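Ticket: Beschaffung Kabelzelle Flandville, zweiter Arm + Greiferfinger
Status: in Arbeit
Priorität: hoch (Budgetschluss)
Bereich: Automatisierung / Einkauf
Geöffnet: Fr 5. April

Problem

Bestellvorschlag fürs Projekt Ninow passt nicht zur Simulation. Im Angebot von Rasley steht Standardfinger, flach. Im Modell sind die offenen Gitterfinger drauf. Wenn wir das so freigeben, kommt die falsche Hardware und wir merken es erst beim Aufbau. Einkauf will die Freigabe trotzdem diese Woche, sonst rutscht die Position ins nächste Budget. Bitte vorher klären, nicht nachher.

Betroffen: Pos. 2 (Greifer mit Fingern), evtl. auch Pos. 4 (Sockel). Arm selbst ist ok.

Log

1. Angebot gegen Stückliste gelegt. Arm, Steuerung, Kabelpaket stimmen. Finger falsch, siehe oben. Sockel ist im Angebot als Rundsäule drin, bei uns aber kantig mit schräger Montagefläche oben. Artikelnummer gibts dafür bei Rasley anscheinend nicht, nur "auf Anfrage".

2. Rasley angeschrieben. Antwort kam am gleichen Tag: Gitterfinger lieferbar, Lieferzeit 13 Wochen statt 2. Aufpreis steht noch aus. Ersatzfinger müssen gleich mitbestellt werden, Einzelnachlieferung machen sie nicht. Notiert.

3. Simulationsstand nochmal aufgemacht, damit Einkauf und Technik vom selben reden. Aufgabe ist das dünne Kabel am Gestell, Arm greift von hinten über den Tisch. Maßgeblich für die Bestellung sind Sockelform, Handgelenk mit dem kleinen Kasten seitlich und die grünen Finger.

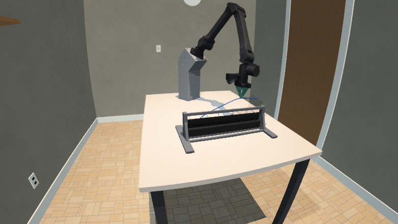
4. Reichweite geprüft. Arm steht hinten am Tisch, Gestell davor. Im Modell reicht es. Offen ist der Fall Gestell weiter vorne an der Kante, da hat keiner gerechnet. Falls der größere Arm nötig wird ist das eine andere Preisklasse und der Antrag muss komplett neu. Also bitte JETZT rechnen.

5. Kasten am Handgelenk. In unserer Stückliste keine Position dafür, im Angebot auch nicht. Rückfrage an die Simulation läuft: Platzhalter oder echtes Bauteil? Wenn echt, fehlt uns Geld dafür. Bis zur Antwort Reserve eintragen.

6. Alternative Hsu angefragt. Liefern den Sockel nach Zeichnung, ohne Aufpreis für die Schräge, dafür Mindestmenge zwei. Passt uns sogar, zweite Zelle ist ja für November geplant. Finger hat Hsu nicht im Programm, bleibt also bei Rasley. Heißt zwei Lieferanten, zwei Abnahmen. Einkauf nicht begeistert.

7. Budget. Greiferposition war mit den flachen Fingern kalkuliert. Mit Gitterfingern und Ersatzsatz liegen wir nach erster Schätzung fast 20 Prozent drüber, nur auf diese Position bezogen. Beim Gesamtbetrag fängt das der günstigere Sockel teilweise auf. Genaue Zahl erst wenn Rasley den Aufpreis schickt.

8. Vorschlag vom Einkauf: flache Finger nehmen, später umrüsten. Abgelehnt. Die Abläufe sind alle mit den Gitterfingern simuliert, mit anderen fangen wir beim Greifen von vorne an. Umrüstsatz kostet ausserdem extra und ist nirgends eingeplant.

9. Tisch und Gestell. Tisch in Flandville ist vorhanden, muss nicht in den Antrag. Gestell auch nicht, baut die Werkstatt. Material dafür läuft über deren Kostenstelle, bitte nicht nochmal bei uns buchen (war beim letzten mal doppelt drin, hat 14 Tage gedauert bis das raus war).

Zwischenlösung

Bestellung aufteilen. Arm, Steuerung und Kabelpaket bei Rasley freigeben sobald Punkt 4 gerechnet ist. Finger als eigene Position hinterher. Sockel x2 bei Hsu. Damit ist das Budget gebunden und wir verlieren den Platz in der Lieferplanung nicht.

Offen

- Aufpreis Gitterfinger inkl. Ersatzsatz (Rasley)
- Reichweite bei Gestell vorne (Technik)
- Kasten am Handgelenk, Platzhalter ja/nein (Simulation)
- Zeichnung Sockel an Hsu, Bohrbild der Montageflche fehlt noch
- neue Pos. 2 im Antrag, alte bitte löschen und nicht überschreiben

Nachtrag: Hsu hält das Sockelangebot nur bis Monatsende. Wer das Bohrbild hat bitte direkt ans Ticket hängen, nicht per Mail.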